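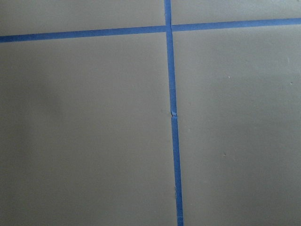
Blue tape on a grey surface

Paperback reprint of a multi-volume novel: how do I tell whether the text is complete?

Posted by Jivberg

I am trying to buy a reading set of a long eighteenth-century novel in letters. The listings are nearly all print-on-demand paperbacks, one volume per listing, with the same blurb on each. The edition I used as a student was a single fat volume of 1,291 pages. The reprint I have been looking at runs to 2,234 pages over the whole set, and another seller gives 2,091 for what seems to be the same text.

Do the page counts tell me anything? I also need to know whether the volume divisions match from one reprint to the next, as I already own volumes 1 and 2 from a different firm.
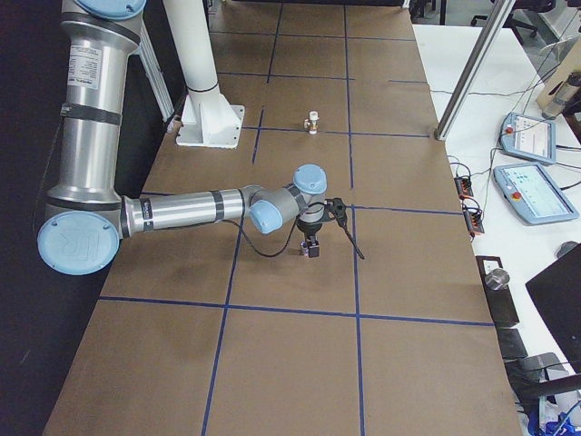
I don't mind plain covers or missing plates. Missing letters would be a problem, and so would footnotes run into the body of the text. The seller has not replied to my message.

Posted by Holger Wikström

Page counts on their own tell you very little. Type size, leading and trim size can easily account for the gap between your two reprints, and a single-volume edition set in small type will always look short beside them. Check these instead:

The source edition. Look at the back of the title page. If no source is given, the text has probably been taken from a free online transcription – find that transcription and compare the opening and closing lines of each volume.

The letter numbering. In a novel of this kind the letters are numbered, but some editions start again at I in each volume and others run straight through. Mixing the two is a nuisance if you are following references.

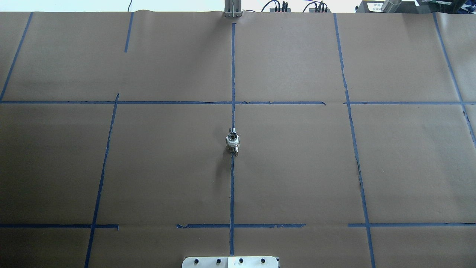
Brown paper with a taped grid

The revision. Authors of the period often added or restored passages in later editions. Two reprints can both be complete and still differ by several letters.

As for your volumes 1 and 2, note the last letter in volume 2 and ask for the first letter in volume 3 of the new set. If they don't follow on, the divisions differ and you will need the whole set from one firm.

Posted by Hegde

I bought 3 volumes like this in September. Text fine, margins terrible, the inner one disappears into the spine.

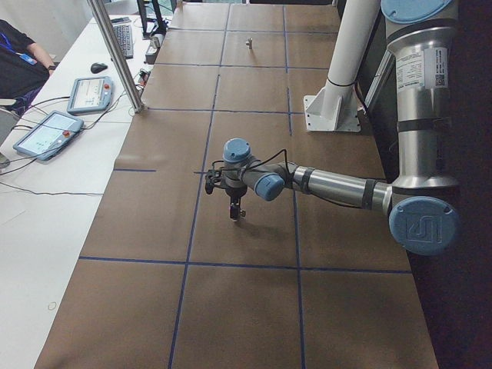
The footnotes were in square brackets in the middle of paragraphs, so if that bothers you then avoid. Try a second-hand shop for an old hardback set. Mine came from one in Brarnport and cost less than the paperbacks, though volume 4 has a loose hinge.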